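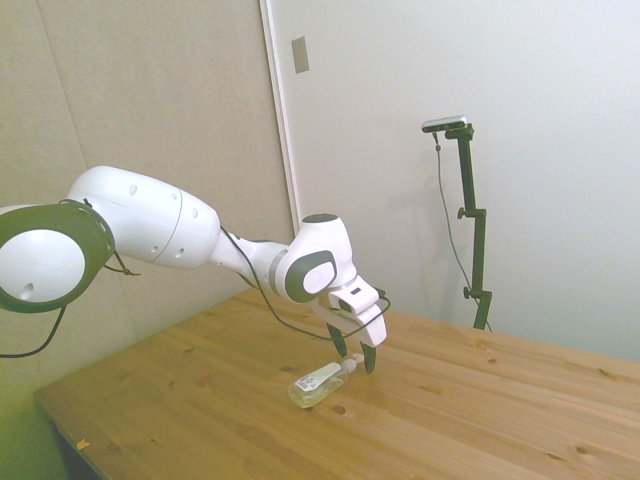
How should a bottle be recorded when it is lying on its side?

Record the position as "side" and leave the fill level blank. A fill level is entered only for bottles that stand upright on their base. The remaining fields (body, contents, label, closure) are completed in the usual way.

Howlader Table Care Records
README and data card

Maintained by: Tikalar Household Materials Office
Release date: Oct 30, 2026
Contact for corrections: Iresha Sheikh
Format: one plain text table, one glossary, one change log

Summary

The Howlader Table Care Records describe wooden tabletops and the bottled products kept and used on them. Each record joins a short account of a table surface with a short account of the bottle or bottles placed on it, together with any care given to the wood. The collection was prepared for persons who write care guidance for bare and lightly finished wooden furniture, and for those who train staff to keep such furniture in good order.

The current release holds 111 records from 4 sites. The text of each record is limited to 400 characters. Longer accounts are kept in the notes file and are referred to by record number.

Background

The records began as a paper log at Rorkimness, where a number of light-colored wooden tables were in daily use and were being cleaned with whatever product was nearest. Surfaces dulled at different rates, and no written account existed of what had been applied to which table. Asanka Begum drew up the first form in March. It asked for the table, the product and the person. The field for the person was dropped after the first month, and fields for grain, knots and seams were added at the request of the furniture workshop.

Bramby supplied the glossary and the spelling list.

Contents of a record

Table. The short name painted or taped on the underside of the table. Tables without a name are entered by site and room.

Wood tone. One of light, medium or dark. Recorders choose the tone of the greater part of the top and ignore streaks. Species is entered only when a purchase record confirms it. Tone and grain alone do not settle the matter, and an earlier version of this file contained several entries marked "beech" that were later withdrawn.

Finish. One of bare, oiled, waxed, lacquered or unknown. The term "unknown" is acceptable and is used often.

Bottle body. Clear, tinted or opaque, followed by plastic or glass.

Contents. The color of the liquid as it appears through the body, in everyday words. Faint colors are entered with the word "faint," as in "faint yellow-green." The name of the product is not inferred from the color. Where the label cannot be read, the product name is left blank.

Label. Position on the bottle, color of the ground, and whether the text is legible. Text that is partly legible is not completed from memory.

Closure. Screw cap, flip cap, pump, spray or other. Pumps and spray nozzles are easily confused when the bottle is lying down, and recorders may enter "pump or spray" where the type is in doubt. This entry is treated as complete and will not be returned for correction.

Position. Standing, side or inverted.

Care given. Free text. State the product, the cloth and whether the wood was wiped with the grain. If no care was given, enter "none."

Handling of bottles on wooden tables

The following practice was in force at all sites while the records were being made. It is reproduced so that readers may interpret the "Care given" field.

Bottles with a pump or spray closure are stored standing, in a tray, with the closure locked where it has a lock. A bottle found on its side is stood up and the wood beneath it is checked with a dry cloth. If the cloth picks up liquid, the spot is wiped with a second cloth dampened with plain water and then dried. Product is applied to the cloth and never directly to the wood. Bottles with unreadable labels are set aside for identification and are not used on any table until the product name has been confirmed by the site lead.

Rings and spots are left for 7 days before any further treatment. Many fade within that period. Sanding is outside the scope of this collection, and records that mention it have been moved to the workshop file.

Surface features

The surface section was rewritten for this release by Prasanna Uddin. Recorders had been using "mark," "stain" and "knot" almost interchangeably, with the result that several sound tabletops had been listed for repair. The terms are now defined as follows.

A knot is part of the wood. It is rounded or oval, usually darker than the surrounding board, and the grain bends to pass it. A knot may stop abruptly at a seam where the board was cut before gluing. Such a knot is entered as "knot, cut at seam" and is not a defect.

A stain lies across the grain without disturbing it and may continue from one board to the next. A stain that crosses a seam is entered once, with both boards named.

A seam is the line along which two boards or strips meet side by side. A butt joint is the short line at which two strips meet end to end. Both are normal in laminated tops. They are listed so that later changes, such as a gap or a raised edge, can be compared with an earlier entry.

Figure is the general term for curled, flamed or fanned grain. It is recorded when it is plainly different from the grain of the rest of the board. Pale figure beside a dark knot has sometimes been mistaken for bleaching and should be checked against the shape of the knot before it is entered.

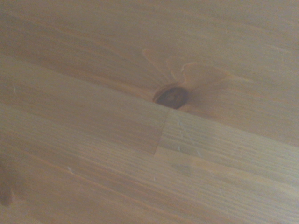
Beca Vaughan has asked that the guidance on knots go further. In her view a knot that ends at a seam should be felt with a fingertip at each yearly check, as the harder wood of the knot may stand slightly proud of the neighboring strip after a dry winter, and a cloth drawn across it will leave lint along the joint. She would also prefer that oil be worked in along the board and kept off the end-to-end joints until the first coat has dried.

The first suggestion has been accepted and will appear as a new optional field, "edge at knot," with the values level, raised and sunken. The second has been referred to the workshop. Existing records will not be changed in either case.

Known limitations

Wood tone depends on the light in the room. Records made near windows tend toward "light," and no adjustment has been made.

The "Finish" field is weak at the older sites, where tables were oiled for years without a written note. Users should not draw conclusions about the wear of a given finish from this collection alone.

Closures are recorded more carefully in the later records than in the earlier ones. The value "other" in an early record may refer to any closure except a screw cap.

Corrections

Corrections are sent to Iresha Sheikh with the record number and the field concerned. Please give the present value and the proposed value. Corrections to wood species must be accompanied by a copy of the purchase record.

Changes in this release

Definitions of knot, stain, seam and butt joint added.
"Pump or spray" accepted as a complete closure entry.
Withdrawn species entries replaced with blanks.
Duplicate records from Rorkimness merged by Gavin Ogilvie.
Spelling of "lacquered" corrected throughout.

Use and citation

The records may be copied and adapted for training and guidance, provided the release date is kept with the copy. Cite as: Howlader Table Care Records, Tikalar Household Materials Office.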